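米尔盖特学校机器人社团备战丁库姆分拣赛:机械臂终于“听话”了

每到星期四下午四点,米尔盖特(Millgate)学校科技楼尽头的那间活动室就热闹起来。机器人社团的同学们放下书包就往桌边凑,有人开电脑,有人翻上周的调试记录,还有人一进门就问:“昨天改的那版程序跑了没有?”

他们正在准备的是丁库姆(Dincombe)青少年机械臂分拣赛。今年的题目听上去简单:机械臂要在规定时间里把小零件一个个拿起来,放进底板上对应的凹位,放偏了扣分,碰倒场地上的立柱也扣分。满分200分,其中准确度占100分,剩下的分给速度、稳定性和现场答辩。真做起来才知道有多磨人!夹爪只要歪一点点,零件就会卡在凹位边上,怎么推都推不进去。

社团给自己的项目取名叫Zovunetti。这个名字没有什么含义,是第一次开会时大家轮流往黑板上写音节,一个接一个拼出来的,念着顺口,就一直用到现在。机械臂由舵机驱动,控制程序全部由学生编写,初一的新社员负责记录数据,高年级同学负责运动控制和标定。

最让人高兴的进展出现在八月的集训期间。此前机械臂每次回到起始位置,停下来的地方都不太一样,同一段动作连跑几遍,落点越来越散。大家先怀疑程序,把插值部分重写了一遍,没有改善;又怀疑供电,换了电源,还是老样子。后来一位初二同学提议把每个关节单独拿出来测,结果发现第二关节的固定螺丝有一颗没有上紧,受力时整段手臂都会跟着晃。螺丝拧好、重新标定之后,落点一下子就收拢了,屋里一片欢呼,隔壁合唱团还派人过来问发生了什么事。

那之后社团定下规矩:每次训练先检查螺丝和线缆,再通电。检查表贴在门后,谁做完谁打钩。测试次数也从那时开始认真统计,到上周为止,完整的抓放流程一共跑了1047次,其中最近一轮的312次用的都是新的夹爪程序。数据全部记在共享表格里,失败的那些还要写明原因,“零件滑落”“角度偏左”“忘记归零”都有。翻看这张表格本身就很有意思,能清楚看到哪个星期大家开窍了,哪个星期又走了弯路。

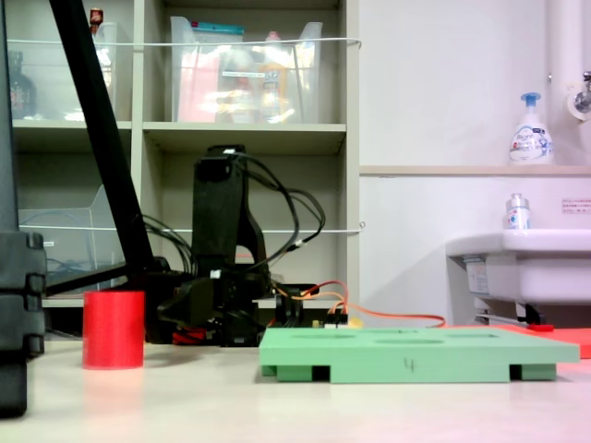
练习用的道具也是同学们一版一版改出来的。早先的底板凹位太深,零件放进去以后夹爪退不出来,改浅之后顺畅了许多。负责建模的小组眼下还在调整凹位的间距,想让机械臂转腕的幅度再小一些,省下来的每一秒都能换成分数。编程组则在练另一件事:比赛当天场地的摆放会和练习时略有出入,选手只有十分钟重新标定,所以每次训练都要把底板随手挪个位置,再从头来一遍。

设备方面,本地企业Trương工坊为社团提供了一批备用舵机,还邀请同学们去车间参观了半天。回来以后,好几位社员开始认真研究线缆该怎么走,连平时最不爱整理桌面的同学也动手给电线贴起了标签。

距离比赛还有几个星期,接下来的重点是答辩。评委会问到设计思路、失败经历和团队分工,每位上场的同学都要能讲清楚自己那一部分。社团准备在校内先办一场模拟赛,请其他年级的同学来当评委,问题随便提,越刁钻越好!

模拟赛定在下下个星期四放学后,地点就在科技楼活动室,欢迎全校师生前来观看。想加入社团的同学也可以当天到门口登记,没有编程基础也没关系,新社员会从记录数据和检查螺丝学起。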